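Lumcombe Clothes Swap - minutes of the planning meeting, 2 October 2018

Chair: Tullio Orlandini
Apologies: the Millet Street group

1. Last swap

Tullio opened with the tally from February and got a round of applause for it: 700 garments came through the door and only 40 were left at closing. A terrific result, and the best yet. The leftovers went on to the Arkham shop, which has asked for more knitwear next time. Greens and other dark colours go quickest over there, and they'll happily take pieces that need a button or a bit of mending.
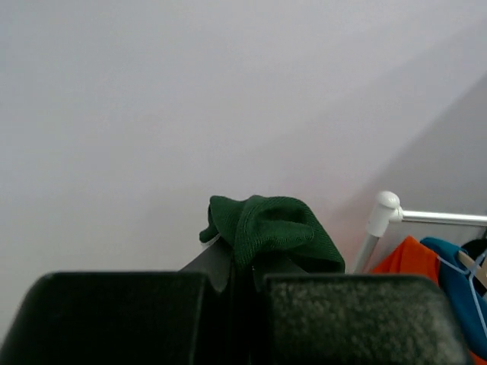 Arkham would like everything sorted before it arrives. Agreed. Tullio to ring them about drop-off times.

2. Racks and baskets

Long and lively discussion! The meeting was very keen on colour on the rails, with the bright things up front where people will see them from the door. Oranges and blues side by side look fantastic. Black can go at the far end.
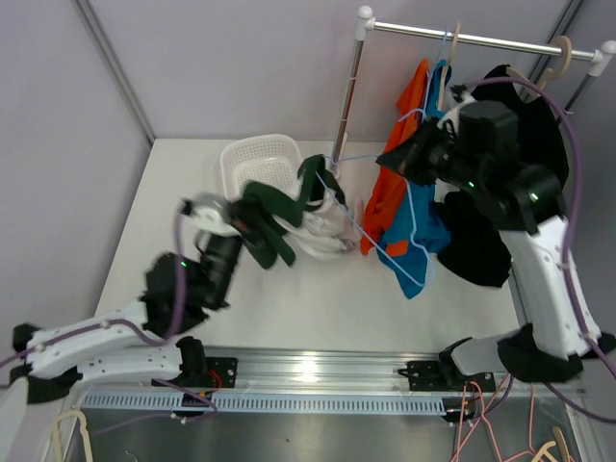
Baskets are for anything waiting to be hung or folded. It was pointed out that in February some baskets sat full until lunch, and lovely tops went unseen at the bottom. Agreed that each basket gets emptied before a new bag is opened - no exceptions, even when the queue is out to the footpath.

Printed T-shirts: motion to give them their own rail. Carried with great cheer.

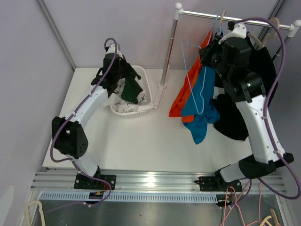
Jumpers and other heavy knits will be folded on the tables so the shoulders don't stretch. Flikellow Hall has offered 3 extra trestles at no charge, and the meeting recorded its warm thanks.

3. Hangers

We have plenty, but they are a real mix of wire, plastic and wood. Suggestion that wire be kept for light shirts and the sturdier ones for coats. Agreed. Spare hangers should come off the rail as soon as a garment is taken, as they tangle something awful once they're in a heap. Boxes of 10, please, stored under the tables.
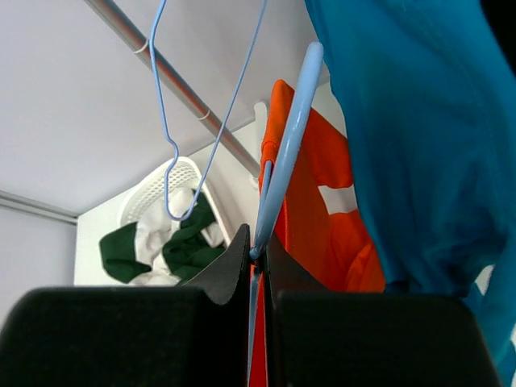
Light blue hangers at the rail, with the teal-blue garment on the right.

4. Other business

Colour stickers for sizes: deferred until we know what they cost.

Music: yes please! Tullio has a speaker and is taking requests.

Posters to go up at the library and the Millet Street shops. Wording as for last time, with the new opening hours added.

Next meeting at Flikellow Hall, date to be emailed.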